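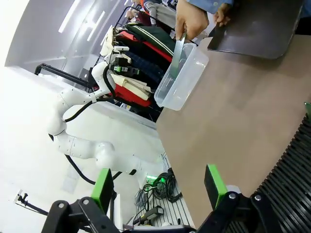
Papers > Air and Settled Dust > Grain Towns > Section 3

Maureen Okell | December
Shares 38 | Comments 6

3. Settled dust near the Wenda grain terminal

3.1 Setting

Wenda is a rail town with one large grain terminal on its western side. The houses closest to the silos were built before the second loading line went in, and most of the complaints about dust come from those streets. The prevailing wind in summer is from the west, so dust from the truck hopper and the rail loading spout is carried over the town during harvest, when both are in use from early morning until well after dark.

Residents describe two kinds of dust. One is pale and light, gathers on window sills and clotheslines, and brushes off easily. The other is darker, sticks to roofs and gutters, and is harder to wash away. The first is mostly chaff and husk. We took the second to be a mix of road dust and soil from the unsealed truck park, and the samples bear this out for the streets on the southern side. North of the railway line the picture is less clear.

3.2 Household survey

We delivered survey forms to 798 addresses. The form asked how often outdoor surfaces were cleaned, whether windows were kept closed during harvest, and which months were worst. It also left room for comments, and many people used all of it. A common remark was that dust fell most heavily in the evening, when the wind drops and trucks are still queued along the Grustlow road.

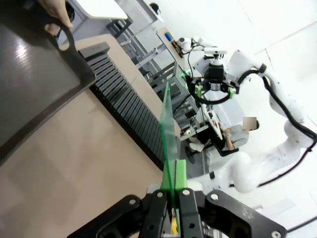
Tank water came up more often than we had expected. Many households in Wenda drink rainwater from the roof, and several respondents said they disconnect the downpipe during harvest and reconnect it after the first decent rain. The form had no question on this, so we can't say how widespread the practice is. It should be asked directly in any later survey.

Households on the eastern edge of town reported less dust and cleaned less often. Two things may explain this. They are further from the silos, and a row of old sugar gums along the oval slows the wind before it reaches them.

3.3 Sampling sites

Dust was collected at 33 sites, chosen to give a spread of distances from the terminal and to take in both sealed and unsealed streets. Collectors were set on posts at head height, away from trees and eaves. Sites beside driveways were avoided where possible – one on the Grustlow road could not be moved and its results are reported separately.

Flat glass was used as the collecting surface. It is cheap, easy to clean and does not hold moisture the way painted metal can. The same approach was used in the earlier Broro study, which makes the two sets of results easier to compare.

Figure 6. Glass piece on a metal tray, with a slotted rack on the table below.

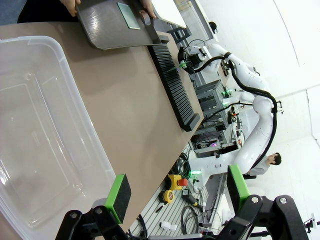 Maureen Okell

3.4 Results by distance

Dust fall was heaviest in the two streets facing the truck park and dropped away quickly past the primary school. The change was steeper than at Broro, where the silos are taller and the loading spout is not enclosed. Husk made up most of the material close to the terminal. Further east the share of soil rose, and at the last sites along the Gebreyes channel there was very little grain material at all.

Rain made a large difference.

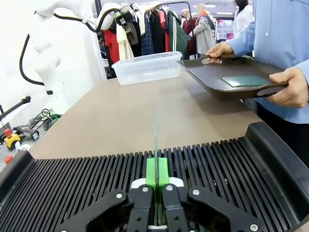

Weeks with a good fall were low at every site, including those nearest the hopper, and the truck park stayed damp enough to hold its dust for several days afterwards. Dry weeks with a light westerly were the worst. Strong winds gave mixed results, probably because the terminal stops loading when gusts pass its own limit.

Outside harvest the terminal had little effect that we could measure. Most of what settled in those months was soil, and it was spread fairly evenly across the town. Sealing the truck park would be expected to help in both seasons. Enclosing the spout would help only during loading, and mainly in the streets to the south. The costs of both are taken up in Section 4.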